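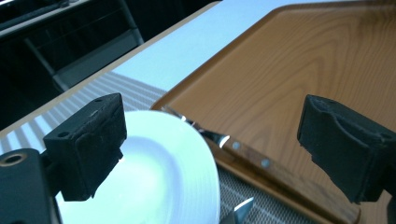 Slide 1. White plate and table knife.

Speaker notes: The Shared Meal in Residential Care
Sylvie Morin, Virthorpe Residential Services
9 March 2023

Opening
Good morning, and thank you to the Bivstead Institute for the invitation. My subject is the midday meal in residential homes for older adults, and in particular the way it is scheduled, served and staffed. I will speak for the first part and leave the remainder for questions.

Slide 2. Background
Virthorpe operates 16 homes. Until last November, each home set its own meal times and seating policy. Residents at the Herrera house could choose where to sit. At the Lodeo house, seats were assigned on admission and seldom reviewed. Neither arrangement had been examined in any formal way, and family members raised the matter with us more than once.
(Pause. Refer the audience to page 2 of the handout.)

Slide 3. What we asked
We interviewed 133 residents and 54 members of the dining and nursing staff. Interviews were held in private and lasted roughly half an hour. Residents were asked to speak about a usual lunch: when they were called, how long they waited, who sat near them, and whether they felt hurried.

Slide 4. Waiting
The most frequent complaint concerned the time between being seated and being served. Residents who needed help walking were brought to the dining room first and therefore waited longest. Several told us that they had lost interest in the food before it arrived. Staff were aware of this – many had raised it with their supervisors – but the shift pattern left little room for change.
(Do not name individual homes here. If asked, refer to the written report.)

Slide 5. Company
Residents placed great weight on the people at their table. A change of seat after a hospital stay was described by one woman as "moving to another town." Under the revised policy, a resident's seat is held during any absence, and requests to move are answered by the house manager within the week.

Slide 6. Changes now in place
Lunch is served in two sittings at the larger homes. Medication rounds have been moved away from the meal. Staff may sit and eat with residents, and that time is counted as paid work.

Slide 7. Open matters
Evening meals were outside the review. We also have little information on residents who prefer to eat in their rooms, and a second set of interviews is planned for this group.

Questions
Copies of the interview guide are available at the registration desk.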